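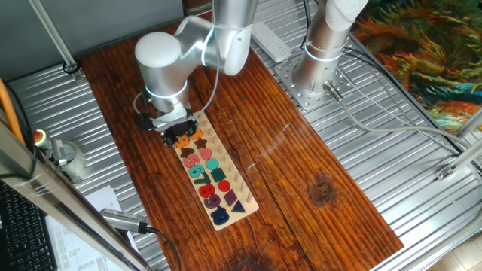
本页最后更新:7月,下午4时20分

桌上摆的是一块幼儿园里常见的木制拼板,数字一列,图形一列,右边还立着一排小木桩。对三四岁的孩子来说,把这样一块拼板收拾整齐,大概是吃点心之前的一件小事;对马尔瑟姆(Maltham)实验室的同事们来说,它却是整个夏天的功课。从上个月起,他们几乎天天守在这张红褐色的木桌旁边,为一套名叫索科尔(Sokol)的学习系统积攒示范动作,一次一次地攒,颇有点像老人家往罐子里存硬币的劲头。

项目由布里塔妮·沙博诺(Brittany Charbonneau)带队。她在电话里跟我们聊了快一个钟头,中间两次放下听筒去看桌上的进展,回来还连声道歉,弄得我们很不好意思。她说,索科尔学东西的办法很朴素:先由人来操控机械臂,把拿起、挪动、放下这一整套动作做一遍,系统把关节的角度、夹爪的开合和画面一并记下来,算作一条示范。示范攒够了,再交给系统去琢磨。“一条示范单独拿出来看,没什么稀奇的,就是拿起一个数字,再放回去,”她说,“可是你得有很多条,而且每一条都得是认认真真做的。”

到我们发稿的时候,小组已经收齐了245条合格的示范,这一阶段的目标原本定在200条,算是提前超过了。沙博诺说起这个数字,语气里是藏不住的高兴,不过她马上又补了一句,说被淘汰的也不少。夹爪碰歪了旁边的拼块,要重来;操作的人中途犹豫,手停在半空太久,也要重来;有一回一切都顺顺当当,最后发现记录程序忘了打开,大家对着屏幕愣了一会儿,然后一起去吃午饭了。

负责操作培训的坦纳·弗雷泽(Tanner Fraser)原先是修钟表的,转到这一行还没几年,说话慢条斯理,手倒是稳得出奇。他告诉我们,新来的操作员头几天往往太着急,总想一把抓住拼块就走,录出来的动作又快又硬,人看着都觉得累,机器学了去自然也好不到哪里。他的办法是让新人先坐在一旁看,看够了再上手,上手以后也只练同一个图形,练到自己觉得有点闷了为止。按他的规矩,每人一次最多连续操作90分钟,到点就得站起来走一走,喝口水,哪怕手感正好也不能商量。

为什么偏偏选拼板呢?弗雷泽说,小组起初试过叠杯子,也试过拧瓶盖,都不太合心意。杯子叠错了还能将就着立住,瓶盖拧没拧到位,从画面上又很难判断。拼板就干脆得多,数字有数字的轮廓,图形有图形的轮廓,放得正不正,一眼就能看明白。再说,拼块的形状彼此差别很大,星形有尖角,圆形怎么转都一样,数字里头的6和9更是让人头疼,转个方向就像是换了一个。弗雷泽笑着说,他自己有天晚上也把这两个放反了,还是回看录像时才发现的,那一条当然也没有留下。

示范录完以后,还有一道不怎么起眼、却很花工夫的活儿,就是整理。每一条都由两个人分别看过,在表格里写明拿的是哪一块、从哪里拿起、放到哪里、中间有没有碰到别的东西。两个人写得一致,才能入库;写得不一致,就坐到一起把录像再看一遍,直到说通为止。存放和回看都用一款叫普拉杜利耶(Pladulier)的软件,沙博诺说它的界面算不上漂亮,但是胜在老实,按时间轴拖到哪儿就是哪儿,几路数据也对得上,大家用惯了,反倒舍不得换。

我们问她,攒了这么多示范,系统到底学得怎么样了。她没有急着说好话。初步的试跑已经做过几回,图形这一列学得比数字快,圆形和方形比较让人放心,细长的数字1则时常夹偏。她觉得这主要还是示范分布的问题,开头那段时间大家不知不觉都爱挑好拿的拼块,难拿的便少了些。从这个月起,每天早上由弗雷泽把当天要录的拼块和起始位置写在一张单子上,操作员照着单子来,不许自己挑。单子刚贴出来时有人小声抱怨,过了几天也就习惯了。

合作方奥里茨(Oritz)公司为项目提供了一部分计算资源,也派了工程师过来住了一阵子。双方商定,这批数据在去掉操作员的个人信息之后,会先在两家内部使用,随后再整理出一份可供教学的小样本,给附近几所职业学校的机电专业当作练习材料。沙博诺对这件事格外上心,她自己就是职校出身,当年能摸到的设备只有一台半新不旧的传送带,所以很希望现在的学生能早一点看到真实的、带着毛病的数据。小样本里也会特意收进几条失败的记录,并且附上当时的说明,让学生自己去找问题出在哪一步。

接下来的安排也已经排好了。小组打算先把数字这一列补足,尤其是1、4和7这几个,然后再调整光线和拼板的摆放角度,各录一批,看看系统会不会因为换了样子就认不出来。再往后,他们想试一试让两条机械臂配合,一条扶着拼板,另一条来放,不过沙博诺说这件事急不得,光是让操作的人学会左右手分开想,就得练上好一阵。

实验室每月开放一个下午,欢迎附近的居民和学生前来参观,可以在旁边看操作员录制,也可以在弗雷泽的指导下试着操作一小会儿。访客录下的动作不会进入正式数据,大家尽管放松去玩。想来的读者请提前在马尔瑟姆前台登记,带孩子的家庭请在登记时注明孩子的年龄,下一次开放的时间会贴在前台旁边的布告栏上。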